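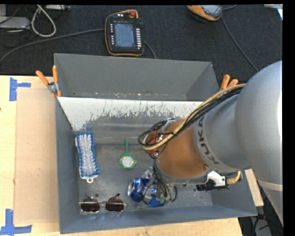 Mixed small-goods bin

A mixed small-goods bin (also catch-all bin or oddments bin) is an open-topped container used to hold unrelated household articles before they are sorted, returned to storage or thrown away. The term covers both the container and its contents. It is used mainly in household waste studies and in the running of reuse centers.

Construction

Most bins of this type are shallow and rectangular, with walls that slope outward toward the rim. The slope widens the opening and lets objects slide to the floor of the bin. Sheet metal is common where the contents may be sharp or dirty. Metal walls scuff and streak with use, and the marks do not affect service. Small holes in the floor, where present, allow liquid to drain or the bin to be fastened down.

Contents

Contents are usually grouped by the handling they need.

Cleaning tools. Scrub brushes are the most frequent item. The usual form is a rectangular plastic base set with rows of bristle tufts, with a hole or loop at one end for hanging. A brush stored with its bristles up keeps them from bending.

Beverage cans. Aluminum cans are often crushed before disposal to save space. A crushed can has irregular edges and should be taken out before softer items.

Eyewear. Sunglasses with thin metal frames bend easily and are best placed near a wall of the bin, clear of heavier articles.

Toys. Small plastic toys, such as magnifying glasses, are light and tend to shift when the bin is moved.

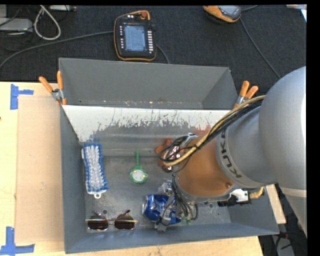 Carrillo disagrees with this grouping, arguing that cans belong in the recycling stream from the start and that a bin which accepts them is a waste container under another name. The Ustbridge survey, completed in June, kept cans in its tables but reported them separately.

Ustbridge survey

The survey recorded 2,814 articles from bins at reuse centers in Ustbridge and Burent. Of these, 492 were beverage cans. Items were assigned to 7 classes by material and condition. Crushed and whole cans shared one class.

Sorting

Fragile articles are removed first, then cans, then brushes and other rigid goods. Loose fragments of clear plastic are easily missed against a gray floor, and the bin is checked again after the larger objects are out.

See also

Junk drawer
Household recycling
Scrub brush

Last revised 25 Feb 2014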